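Garment folding

From the Zarneo Household Encyclopedia, the free home reference

We use cookies to remember your settings and measure traffic. By staying on this site you agree to our cookie policy. Accept — Manage choices

Garment folding is the laying flat, doubling over and stacking of clothes for storage, sale or travel. Usually the last step of doing laundry, after drying and sorting. Covers shirts, sweaters, pants, towels by extension. Does not cover hanging, see Closet storage. Rolling is treated by some writers as a kind of fold and by others as a separate method; this article gives it a short section below.

Surface

Any flat, clean surface bigger than the garment. Tables are most common, then beds, then the top of a dryer. A bed is soft and lets the cloth sink, so creases come out less sharp. Table height matters more than size for long sessions. The Fomaton folding manual, still used in some laundry courses, asks for a bare table with other items pushed to the back and the next garment waiting to one side. 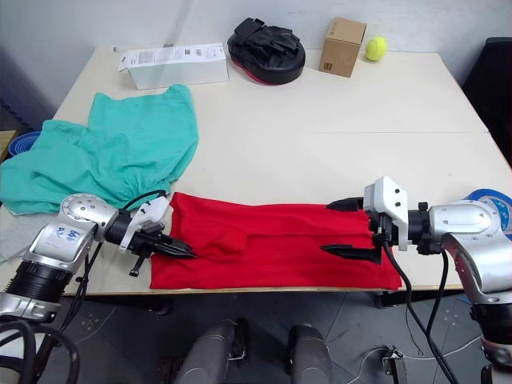 Light colored tops show lint and loose threads from dark clothes, which some people like and some don't. Glass is slippery. Rough wood can snag a loose knit and should be covered with a sheet or a towel.

Basic steps

Garment laid out, front down in most methods. Smoothed from the middle toward the edges. Sides brought in, sleeves laid back along the body, then the bottom brought up toward the collar once or twice. The finished shape is a rectangle. Width is set by the shelf or drawer and not by the garment, so a household with narrow drawers folds narrow. Stores often use a board to keep the width the same across a whole stack.

Two people can fold large peices such as blankets by holding the ends and walking toward each other. For one person the same thing is done on a table, one edge at a time.

Woven and knit cloth

Woven cotton and linen hold a crease and fold crisply. Knits do not. A knit stretches where it is held and springs back when let go, so edges drift and the rectangle goes crooked. Standard advice is to lift with the flat of both hands under the cloth. Pinching is quicker and very common. A small pinch draws the knit into a narrow point, with the cloth pulled tight in a crease there and fanning out away from it, and in a ribbed fabric such as the red one the ribs make it easy to see which way the cloth runs. Esperanza Olmedo's handbook "Knits at Home" tells readers to line up the ribs first and the hems second, and to ignore the side seams entirely if the two disagree.
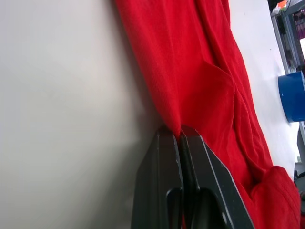 Thickness builds up fast in knits. Each fold doubles the layers, so a sweater folded in half three times is eight layers deep and will not lie flat under anything else. Most guides stop at two folds for heavy knits. A flap laid over the lower layer, like the doubled red section, has a ridge along its fold, and this ridge is normally pressed down by hand before the next fold is made. Ironing it in is discouraged for wool and anything with elastic. Fine gauge knits can take a third fold.

Rolling

Garment folded lengthwise, then rolled from the hem. Saves space in bags. Tends to curl collars. The Zuvcombe method, named for the town where the laundry school was located, rolls from the collar down instead and tucks the roll into the hem. Works for T-shirts, poor for anything thick.

Storage

Flat stacks: heavy at the bottom, light on top. Upright filing — garments stood on edge in a drawer — lets every item be seen but needs the drawer fairly full or they slump. Kulkarni shelf dividers are sold in packs of 4 and fit most closet shelves. Knits kept folded for a whole season should be refolded along diferent lines now and then, usually when closets are changed over in April.

See also: Laundry sorting, Ironing, Closet storage, Packing

Last edited Nov 21, 2023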